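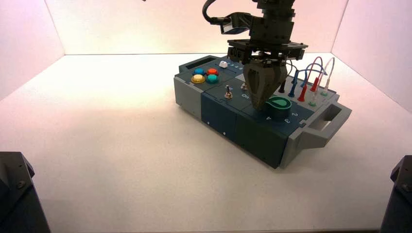 # Häufige Fragen zum Wachsen und Kantenschleifen

Diese Fragen bekommen wir in der Werkstatt von Dastora in Erkville jeden Winter. Wir haben die Antworten kurz gehalten. Wer etwas vermisst, darf uns gerne schreiben oder an der Theke fragen.

**Wie oft soll ich meine Ski wachsen lassen?**

Das hängt vom Schnee ab. Auf Kunstschnee verliert der Belag das Wachs schneller, und am Felidside ist es im Februar fast nur Kunstschnee. Wenn der Belag neben den Kanten grau oder weißlich aussieht, ist es Zeit.

**Was kostet der Service?**

Heißwachs kostet 20 Euro pro Paar. Der große Service mit Belagsausbesserung, Schliff und Wachs kostet 80 Euro. Langlaufski nehmen wir auch an, aber nur zum Wachsen. 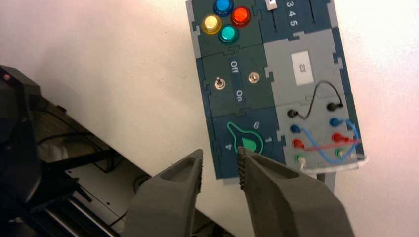 *Seite zuletzt geändert am 6. Oktober 2021*

**Welchen Kantenwinkel schleifen Sie?**

Ohne anderen Wunsch schleifen wir seitlich 88 Grad. Für Rennski machen wir auch 87 Grad, bitte sagen Sie das bei der Abgabe. Wenn Sie den alten Winkel nicht kennen, messen wir ihn zuerst - das ist im Preis enthalten.

**Wie lange muss ich warten?**

In der Regel 3 Tage. Vor den Ferien kann es länger dauern, dann steht die aktuelle Wartezeit an der Tür.

**Kann ich zu Hause selbst wachsen?**

Ja, und es ist nicht schwierig. Sie brauchen ein Wachseisen, eine Abziehklinge aus Plexiglas und eine Nylonbürste. Ein Bügeleisen für Kleidung empfehlen wir nicht, die Temperatur schwankt zu stark. Bewegen Sie das Eisen immer weiter und bleiben Sie nie an einer Stelle stehen.

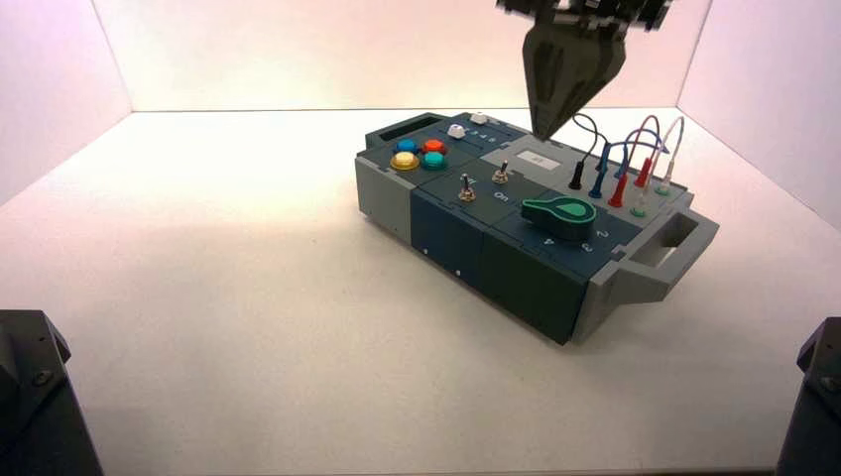 Danach lassen Sie den Ski bei Zimmertemperatur auskühlen, am besten über Nacht. Erst dann wird das Wachs abgezogen, von der Schaufel zum Ende, und zum Schluss gebürstet. Viele Leute lassen zu viel Wachs auf dem Belag. Der Ski wird davon langsamer.

**Welches Wachs passt für den Anfang?**

Ein Universalwachs genügt. Wir verwenden für den normalen Service Iyengar Allround, das gibt es bei uns auch im Block zu 100 Gramm.

**Wie lagere ich die Ski im Sommer?**

Sauber, trocken und mit einer dicken Schicht Wachs, die man bis zum Herbst nicht abzieht. Die Bindung soll man nicht selbst verstellen. Einen feuchten Keller vermeiden Sie bitte, dort rosten die Kanten sehr schnell.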